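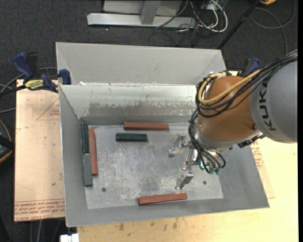 Kusum Negi wrote in to ask whether a picking cell like the Jukley is worth it for a small shop, or whether it just moves the dull work from one pair of hands to another. She has a crew of six and doesn't want to lose any of them, and she says every review she has found was written for people with a whole engineering department down the hall.

Well, Kusum, we don't have one of those either, so let me tell you how it has gone for us at Akik. I've put off writing this for a good while because I wanted the novelty to wear off first, and I think it has.

The Jukley is a bin picking package. You supply the arm (ours is a KUKA, which we already had) and the package brings the gripper, the software and a week of help from the installer. The job is the plainest one in the building: take a block out of a metal bin, set it down straight for the next station, go back for another. People did that by hand here for years, leaning over the side of the bin, and by December most of them had a sore back and a short temper. I did it myself when I started, so I say that with some feeling.

Let me start with what I like. The gripper is a simple two-finger thing with air lines running to it, and you can see every part you might need to clean or replace. Blocks out in the open are easy for it. In our first proper trial we gave it 1,162 picks over several shifts and it missed some 300 of them, and before you gasp, nearly all of those were blocks lying tight against a wall, or two lying side by side with no room for a finger to get down. Archana Tiwari spent a lot of patient evenings on the approach angles, and it is a good deal better now, though I would still call the walls its weak spot.

The bin matters more than the brochure lets on. A bin that shifts even a little throws everything off, so clamp yours down on both sides and check the clamps when you come in. Expect the floor of it to get scratched up, too. Ours looks like an old baking sheet and works fine.

Now the part you really asked about. The work did change, and I won't pretend everyone was pleased at first. Kamlesh Dixit had been on that bin longer than anybody and told me, very politely, that he felt like he was being asked to train his own replacement. I didn't have a good answer that morning. What we settled on, after a few long talks over tea, was that he would run the cell and also learn the inspection bench, with the pay that goes with it. He is now the person we all go to when the arm stops and sulks. He'll tell you his back is better and that he misses the chatting - two people at a bin talk all day long, and one person beside a cell doesn't. I hadn't thought about that at all, and I wish I had. We've since moved the inspection bench closer so there is somebody to talk to.

The things I don't like: the software manual is thin, and the error messages read as if they were written for the people who made them. Cables are a constant small bother, because the bundle along the wrist has to have enough slack to turn and not so much that it swings into the bin. And the training that comes in the price is for one person only, which is a mean way to do it. Pay for a second seat. If only one of your six knows how to restart the thing, that poor soul will never get a quiet lunch again!

We also looked at a Juntunen package, which was quicker in the demo and nicer to look at, but it wanted its own arm and its own bins, and we couldn't stretch to that. If you are starting from nothing it might suit you better.

Would I buy the Jukley again? Yes, for a steady job with one kind of part in the bin or a few that are close in shape. For a mixed bag that changes every morning I would wait. And please talk to your crew before you sign anything - I did it the week after, and it cost me more goodwill than I like to admit. You're welcome to come and see ours running if you are ever out this way; mornings are best, before the phones get going.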